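Hello from my kitchen table! I got back from the coast last night and I'm still finding sand in my socks. The bakery in Womolik has moved to the old post office and the cardamom buns are every bit as good (I had 3, don't tell my doctor).

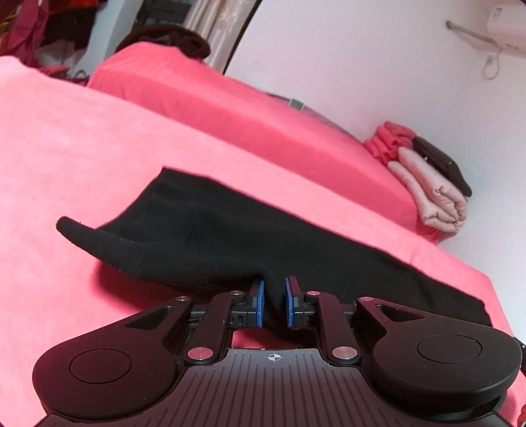 Reader mail

So many of you wrote in about sourdough starters after the January issue, more than 30 letters! Vidar Backlund keeps his in the fridge door and feeds it rye every other week, and he says it came through a whole summer away just fine. I'm a once-a-week feeder myself, but I may get lazier now.

Next time I'll share my aunt's flatbread, the one with fennel seed and far too much butter. If you have a family recipe of your own, send it along, messy handwriting and all.
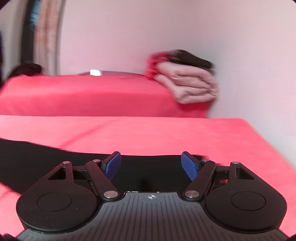
Blue grips, up close.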